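Ulov cloud hanger with metal clips, used as a sock target for two arms

Quick write-up, bench time ends at half nine and I still have to sweep. We have been building a sock hanger at Clerance (the shared workshop, back bay) since March. Two arms, one table, one rail. The arms pick socks off the table and clip them up. That's the whole project. It needs a hanger, and we've been through a few, and this one has stayed up longest so it gets a review.

Bought it for the clips mostly. Cheap ones with the soft plastic pegs were useless, the jaws go sideways the moment a finger leans on them. These are metal, proper coil, bolt through the middle, cream caps on the jaw tips so they don't chew the sock. Comes with eight clips. We run six, three each end, middle left bare. More on that further down.

The rack is ours. Wooden bar across the top, diagonal posts each side, hanger on its own hook in the middle. Took an evening. Most of it spent on getting the bar level and then finding the table wasn't. 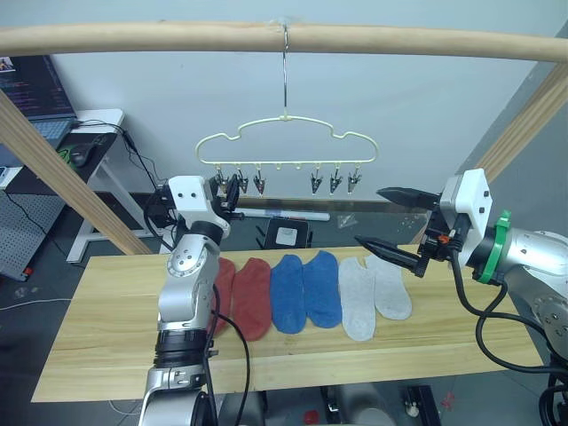
Mervyn Holroyd reckons we should have screwed the hanger straight to the bar and been done with it, because a thing that swings is two jobs instead of one. He's said so most Tuesdays. He may be right. My answer is that a hanger at home swings, and if the arms only work on a bolted one I'd have to bolt one up at home too.

What's good

Clips close hard. Once a cuff is in, it's in, I've tugged at them and the sock gives before the clip does. Springs all feel the same, which matters more than you'd think, the old set had one stiff one and the left arm would stall on it every time and we blamed the code for a week.

Shiny. Mixed blessing. Easy to spot against a white wall, horrible when the strip light catches the coil and the wrist camera sees a bright blob and nothing else. We turned one light off. Fixed most of it.

Flat bottom rail. The cloud shape up top is silly but the rail is straight, so every clip starts at the same height. The Matsuda one we had before had a curved rail and we were teaching the arm a different height for each peg. Never again.

What isn't

Clips hang on thin wire and they turn. You line the fingers up either side, the clip spins a quarter round, and now you're squeezing it edge on. Gap between the fingers has to be quite wide on the way in and then close slowly. If you come in fast you knock it, it swings, and you wait. Waiting is most of the run time at the moment.

Coating is a bit thick and drippy where the loops join the rail. Looks fine. One wire stuck in its loop out of the packet and hung crooked until I worked it free with a thumbnail.

The bare metal is slippery too. With plain fingers we had clips sliding out on the squeeze, over and over. Went to a dark mesh wrap on the fingers, Clekton stuff, sold by the roll, and that was the best money in the whole build. It picks up every speck of dust in the room and looks filthy in a day. Still grips. Wipe it if you care, I don't.
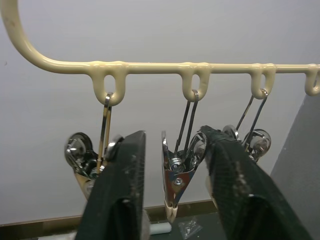 Numbers, such as they are

The packet says the springs are good for more than 3,000 squeezes. I have a counter in the script, it stands at 1,688 over both arms, 960 of those on the left. No spring has gone soft. One cap came off a jaw tip and I pushed it back on. Counter doesn't know a good squeeze from a bad one so don't read that as socks hung. Wish it was.

About the missing clips

With all eight on, the middle pair got bumped whenever both arms were up at the rail. They'd tangle with the neighbour, wires crossed, and then someone has to stop everything and reach in. Took them off, left the loops empty, kept them in a jar as spares. So really you are buying a six clip hanger if you've got two grippers coming in from two sides. One arm, keep the lot.

Also left arm takes the left clips and right arm the right ones, no crossing over. Tried crossing over. No.

Socks: ankle socks only so far, pairs in different colours (red, blue, light grey) laid in a row, toes towards us, cuffs to the back. Cuff nearest the rail saves a turn of the wrist. Thin ones bunch up when you pinch them and then the clip has too many layers to bite on, so pinch near the very edge and not too deep. 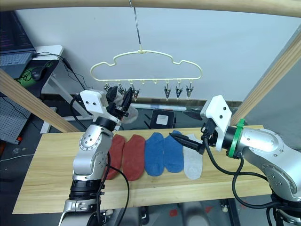 Getting the jaws open while the sock goes in is the slow part, and it's where the hanger either helps or doesn't. This one half helps. The clip arms are big enough for a gripper finger to find, but the opening is small, so the cuff has to arrive flat and more or less centred. If Ulov did one with jaws a bit wider I'd swap tomorow.

Would I buy again

Yes. Already did, second one is on the shelf by the pegboard stuff. For hand use I'd guess it's fine, the clips are stiffer than you want if your thumbs are bad. For a build like ours get the hanger, get the mesh wrap, take the middle clips off, and kill the light directly over the rail.

One star off for the spinning. Might try a drop of glue where the wire meets the clip, will add a note if it dosen't ruin it. Right, sweeping.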